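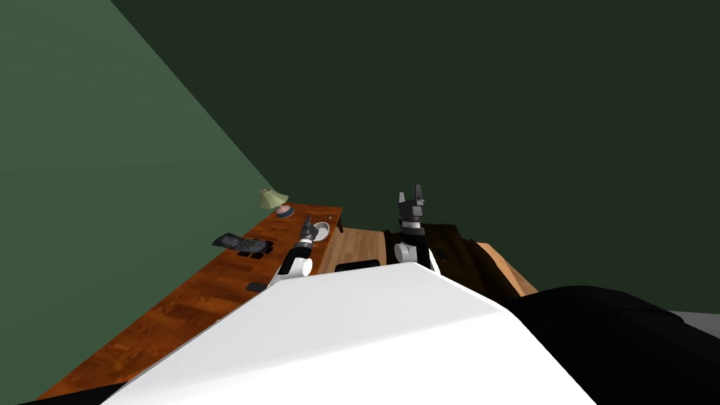 By Tukano Ouazzani, product support lead, Drekusia
Sat 17 February
2 min read

The Graltov two-arm base has been our best-loved home model for a good while now, and we're very fond of it, so it pains us a little to put a safety note on its page. Please do read this before you order, and certainly before you let it loose in a real living room!

During our simulated desk trials (a green-walled study with a long wooden desk and a little lamp at the back of it) we ran 3,000 reach-and-retreat cycles, and 2,729 of them finished cleanly. Most of the others were harmless timeouts. In 38, though, the right gripper stayed open after the stop command and the arm kept on drifting for a moment before the brake caught. On a screen that costs you nothing, but next to somebody's hand it could mean a nasty pinch, and we'd like you to know that up front.

We traced the fault to the wrist controller, which could miss a stop signal if it came in while the fingers were still spreading. Firmware 9 makes the controller listen the whole way through the movement, and every unit we ship from today has it installed already.

If you bought yours earlier, bless you, and please do the following:

Park the base well back from the desk and lower both arms.
Switch off at the main switch and wait for the light to go out.
Restart, open the Service menu and choose Update.
Test the stop button with each gripper open, keeping your hands clear.

If either arm still drifts, leave it switched off and write to us. We'll swap the wrist free of charge until the end of May, and we pay the postage both ways.

We use cookies to remember your basket. Accept | Manage settings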